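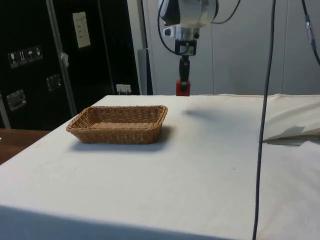

A woven basket on a white cloth. Look how the strands cross over each other!

WHY DO BASKETS HOLD TOGETHER?

No glue. No nails. Just bendy strips going over and under. So why doesn't a basket fall apart when you pick it up?

One word: friction. Big word, easy idea. Rub your hands together. Feel them drag a bit? That drag is friction. When one strip squeezes past another strip they rub, and the rubbing stops them sliding. One crossing is weak. A whole basket full of crossings is really strong.

Over, under, over, under

The simplest weave is called plain weave. Over one, under one, then the next row does the opposite. If every row did the same thing, the strips would just slip out. Try it with paper and you'll see.

Twill is a bit trickier. Over two, under two, and each row starts one step along. That makes slanty lines, like stairs. Got jeans on? Look realy close. Same slanty lines! Denim is a twill.

What are they made of?

Whatever grows nearby, mostly. Willow, in cool wet places. Rattan, a climbing plant from hot forests. Also bamboo, grass, reeds, pine needles, strips of bark. "Wicker" isn't a plant by the way. Lots of people think it is. Wicker is the name for the way of weaving.

Willow gets soaked before weaving. Dry willow snaps. Wet willow bends. Then it dries in its new shape and stays there. Clever.

How old is this idea?

Older than writing. Older than wheels! Baskets rot away so we don't find many old ones, but people long ago pressed them into wet clay and the pattern got stuck there. Like a footprint.

Birds do it too. Weaverbirds knot and weave grass into hanging nests, using only a beak and feet.

A trip to Purkcombe

The basket barn at Purkcombe has 199 baskets hanging up. Eel traps, egg baskets, a cradle, a hat. The biggest one took 23 days to make and six grown ups could stand in it (they're not allowed to). Best time to go is August, when you can have a go at weaving yourself.

Try it: paper mat

You need two sheets of paper, different colors. Scissors. Ruler.

Fold sheet one in half. Cut slits from the fold, stop before you get to the edge. Open it up.
Cut sheet two into strips.
Weave a strip in. Over, under, over, under.
Next strip, start with under.
Push the strips up tight. Keep going till its full.

Now give it a gentle shake. Tight mats stay together. Loose ones wiggle. Why do you think that is? (Hint: rub your hands together again.)

Word box

Friction: the drag when two things rub
Twill: a weave with slanting lines
Rattan: a climbing plant with long tough stems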